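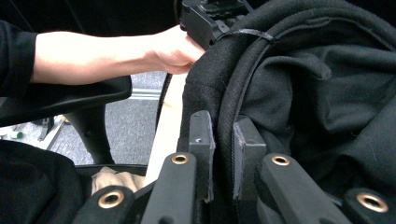

How often do the finger pads on a hand-held gripper need to be changed? At Dastwood the limit is 30 hours of use, or sooner if a pad edge has worn far enough to snag cloth.

The shop keeps its garment-handling grippers on a short service list written by Precious Van Wyk. Pads come first. Dark gray pads with a scuffed or chipped top edge still hold thick, fuzzy fabric, but thin cloth slips at the chip. She checks the gap between the two fingers with a feeler gauge at 5 points, then closes them on a folded seam and pulls by hand.

Lint is the second item. It packs in behind the pads and keeps the fingers from closing square -- a fault often blamed on the drive. A dry brush clears it. Oil is kept off the pads entirely.

The log for the Onoso unit stood at 1,519 grasps at its last pad change, 383 of them on zippered jackets. Van Wyk records the two separately. Seams wear the inner face of a pad, and the next set will be cut from harder stock.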